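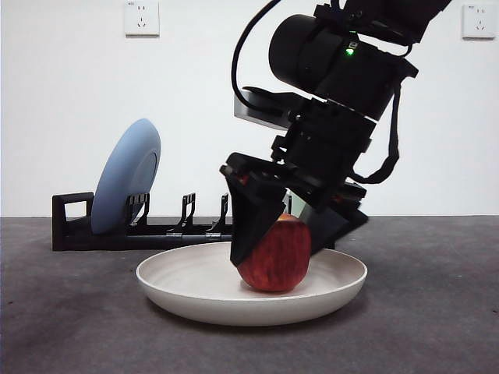

An apple on a plate

About us

Savdale is a small cookery school for grown-ups and teenagers who want to feed themselves well. We teach bread, soup, pastry, preserves, weeknight suppers and the sort of Sunday cooking that takes all afternoon and makes the windows steam up. Nearly 75 people come through our kitchen in a normal month, and plenty of them had never peeled a parsnip before they walked in. We love that!

How we started

The school grew out of an evening bread class in the back of the old Plarnance bakery. There was one oven, one long table and a sink you had to queue for. People kept asking what else they could learn, so we added a soup night, then a pastry course, and then somebody wanted to know how to joint a chicken and that was that. When the bakery closed we moved two streets along into the building we have now, a former seed merchant's with big north-facing windows and a floor that slopes a little towards the yard (you stop noticing after your first class, though your rolling pin won't).

What a class is like

We keep classes to 9 people. Everyone cooks, everyone has their own board and their own hob, and at the end we push the tables together and eat what we've made. Day classes start with tea and something from the oven while we talk through the recipes. Evening classes get going a bit faster, as most people arrive hungry.

You'll get the recipes on paper to take home. Please write all over them! We have former students whose sheets from the first pastry course are so buttery you can nearly see through them, and who still bring them back when they come for something new.

There are seven short courses running at the moment, plus one-off days through the year. The jam and chutney day in July is always the busiest. The Czech baking weekend is probably the one we get most excited about ourselves — it's built around the Hubáček recipes, a handwritten collection of plum cakes, poppy seed rolls and yeasted buns that was passed to us by a family in the village, and we are still working our way through it. Some of the quantities are given in cups of a size we've never managed to pin down, so there has been a lot of testing and a lot of eating.

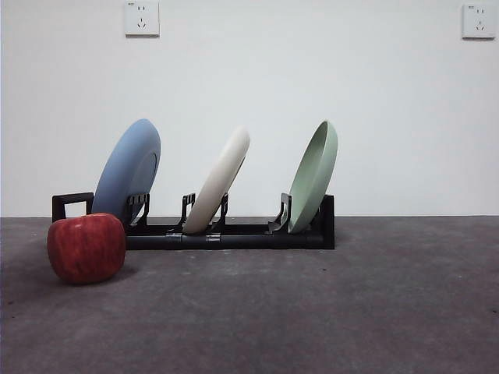
Plates in the rack, with an apple in front

Where our food comes from

Flour comes from a mill 44 miles away, which is as near as we can get it stoneground. Eggs and milk are from farms in the valley. For fruit and vegetables we order from Nerora, a growers' co-operative that brings a van round twice a week and tells us what's good. That means the recipe on the website is sometimes a guide to what you'll be cooking. If the leeks are better than the courgettes, we're having leeks.

Peelings and cores go to the allotments behind the school, and we get rhubarb back in spring, so we feel we do rather well out of it.

Who can come

Anyone from 14 upwards. Under-16s need an adult cooking alongside them. The kitchen is all on the ground floor, two of the worktops can be lowered, and there's a quiet room off the hallway if you'd like a break. We can work round most diets and allergies, but do let us know when you book, as there is always flour in the air here and we can't promise a gluten-free kitchen.

If you can't decide between courses, come to one of our open mornings, have a bun and ask us anything. No need to book for those.

Page last updated May 22, 2022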